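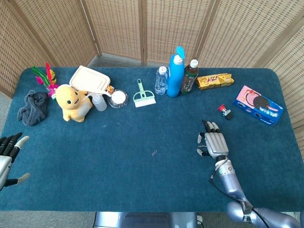 Iltby, 25/08/2018

Minutes of the summer meeting of the Rurna Allotment and Garden Society

The meeting was opened by the chair at ten past six in the small hall. The agenda was approved with one change: the point about the hedge was moved before the point about the rents, as two members had to leave early.

1. Minutes of the last meeting
The minutes of the April meeting were read and accepted. One correction was made. The lower gate is closed at nine in the evening and not at eight, as was written.

2. Water
The chair informed that the new pump from Prostirent was delivered and is now connected to the upper line. The cost was 402 pounds, with the fitting included. Members from the lower plots said that the pressure is still weak in the morning. It was asked if the old pipe is too narrow. The secretary will write to Prostirent and ask for their opinion, and also for a price for 80 metres of wider pipe. Until we have the answer, the lower plots are asked to water after six in the evening.

A member reminded that hoses must not be left running without a person present. This is already in the rules, but it seems it is not known to all.

3. Hedge along Rotich Lane
The hedge has grown over the footpath and we have received a letter from a neighbour. The letter was polite. There was a long discussion on whether we cut it ourselves or pay for the work. Against the first was said that the slope is steep there, and against the second that we do not have much money left this year. Decided with nine votes against four: we cut the side to the path ourselves, after the nesting time is over, and the top is left until winter.

4. Rents
The proposal to raise the rent for a full plot was presented again. Some members found it too early, because the last increase was only two years ago. Others pointed out that the insurance has become 133 pounds dearer. No vote was taken. The point comes back at the next meeting, with a written budget.

5. Compost and waste
Cooked food was again found in the common compost heap behind the tool shed. Rats have been seen by three members. It was agreed to put up a clear notice — in large letters — and to turn the heap every second week. Plot 11 and plot 12 offered to start with this.

Potatoes with blight must be taken home or to the tip. They do not go on the heap.

6. Seed order
The common seed order will be made in the same way as last year. The lists must be in the box by the end of next month. If the order comes over 300 pounds we get the lower price, so members who usually buy alone are invited to join.

7. Other matters
The wheelbarrow with the green handles is missing. The one who has borrowed it is asked to bring it back, no questions will be made.

A member asked if bees could be kept on the empty plot near the road. The chair will first speak with the plots beside it.

The meeting was closed at ten to eight.

Minutes taken by the secretary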